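**Thread: Germination dropped after storage, treated vs untreated maize seed**

**busow_plots** wrote:

I keep back part of each season's maize seed for sowing trials. Variety is Allier, bought as certified seed, two lots from the same supplier. One lot was treated, the other untreated. Both were tested on paper towel when they arrived and both were well above the minimum on the label.

I repeated the test in August. The untreated lot had hardly moved. The treated lot was down 13 percentage points, with a lot of short, stubby roots. Storage was the same for both: sealed tubs, inside shelf, no direct sun. 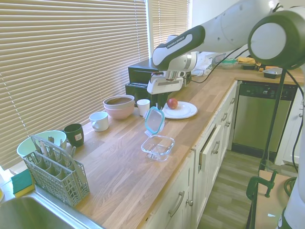
Moisture was taken with a handheld meter and not by oven, so treat it as indicative. Both lots read within the range the supplier gives for storage.

Question is whether the treatment is causing the loss or whether the lot was weaker to begin with and the first test didn't show it.

---

**ninulby_seedsman** wrote:

A standard germination test won't separate those two. It runs at a comfortable temperature and flatters a weak lot. Do a cold test on both. If the treated lot collapses and the untreated one holds, you still don't know the cause, but you know vigour is the problem.

Stubby roots on paper are a known effect of some treatments. The chemical sits against the root because paper doesn't bind it the way soil does. Repeat it in sand before you write the lot off.

---

**clod_and_tilth** wrote:

Disagree with starting on the cold test. Sand first. It's cheap and it answers the paper question directly. If the figure comes back up in sand, there was never a drop to explain.

I'd also question the sealed tubs. Sealing is only sensible if the seed is dry enough when it goes in. Otherwise you hold the moisture in with it.

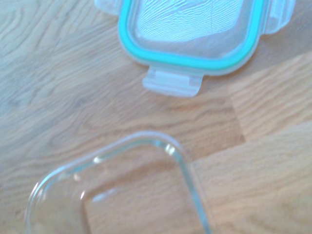 A handheld meter can read wrong on treated seed because the coating changes the surface. Ours has to be corrected by up to 2 points depending on the product. Check the meter manual for a treated setting.

---

**busow_plots** wrote:

No treated setting on mine. I'll send a sample of each for oven moisture.

Sand test started on both lots, four replicates of 50, same depth, same tray position rotated daily.

---

**ninulby_seedsman** wrote:

Sealing is fine and I'd keep doing it. Open sacks in a damp shed lose more than a tub ever will. Agree on getting the oven figure.

Ask the supplier for the harvest year of each lot as well. Same variety and same delivery doesn't mean same age. Saithong had this with sorghum: two lots on one invoice, harvested 2 years apart.
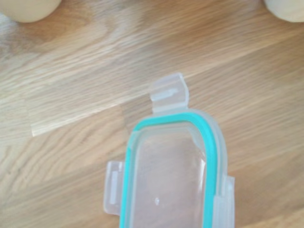

*Photo: ninulby_seedsman*

The label gives the date of test, which can be recent on old seed.

---

**busow_plots** wrote:

Update, Oct 5, 2024. Sand results: untreated unchanged, treated recovered all but 6 points of the loss. Oven moisture was higher on the treated lot than my meter showed. Supplier confirms the treated lot is one harvest older.

---

**clod_and_tilth** wrote:

So most of it was the paper. The rest is age or moisture and you can't split them with what you have. Sow it first and raise the rate slightly.

---

**ninulby_seedsman** wrote:

I wouldn't sow it at all in cold ground without the cold test. Six points in warm sand can be far more in a wet spring.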